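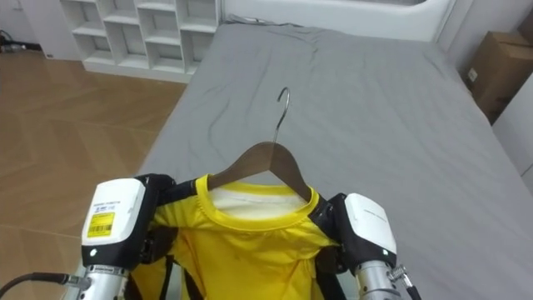
T-shirt jaune sur cintre en bois brun.

1/ Le mélèze d'Europe (Larix decidua) est l'un des rares conifères de nos régions à perdre ses aiguilles en hiver. Chaque automne, on me signale des sujets « morts » qui sont simplement au repos. Quelques points de méthode avant la saison des plantations.

2/ Vérifier d'abord les rameaux courts. Sur un sujet vivant, les bourgeons sont fermes et l'écorce grattée à l'ongle laisse voir un cambium vert. Cambium brun et cassant sur plusieurs branches : là, on peut s'inquiéter.

3/ Confusion fréquente avec le mélèze du Japon (L. kaempferi). Rameaux de l'année brun-rouge chez ce dernier, jaune paille chez decidua. Cônes du Japon à écailles recourbées vers l'extérieur, en rosette. L'hybride L. × eurolepis est intermédiaire sur presque tous les critères.

4/ Exigence principale : la lumière. Le mélèze ne supporte pas le couvert. Dans la parcelle de Stirnar, plantée sous des hêtres conservés, nous avons perdu 16 plants en deux saisons. Les plants en lisière sud sont intacts. 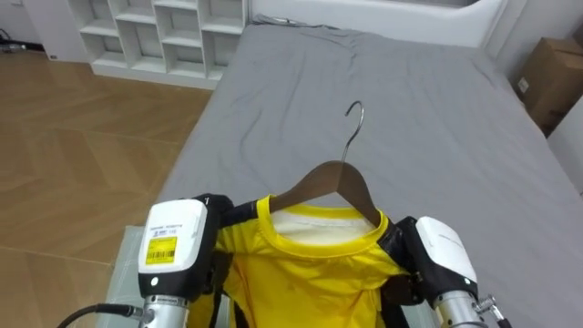
5/ Sol : frais, profond, drainé. Éviter les argiles à engorgement hivernal. Le pH compte moins qu'on ne le dit pour decidua ; kaempferi tolère mal le calcaire actif.

6/ Densité. Manolis Vasilakis plante à Cabello sur la base de 3 000 tiges à l'hectare, puis éclaircit tôt. C'est dense pour du mélèze. Je descendrais nettement en dessous si l'objectif est paysager – les houppiers se déforment vite et ne se rattrapent pas.

7/ Bois : duramen brun rougeâtre, aubier étroit, résine abondante. Bonne tenue en bardage sans traitement si l'aubier est purgé. Prévoir des fixations inox, l'acier ordinaire laisse des coulures noires.

8/ Chancre (Lachnellula willkommii) : déformations en creux sur branches et tronc, écoulement de résine, petites fructifications à disque orangé. Provenances alpines de haute altitude à proscrire en plaine humide. Mpho Botha a relevé 67 tiges atteintes à Ernotov en juillet, toutes de même provenance.

9/ Plantation en racines nues : de novembre à mars, hors gel. Le débourrement est précoce, donc plutôt avant fin février en plaine.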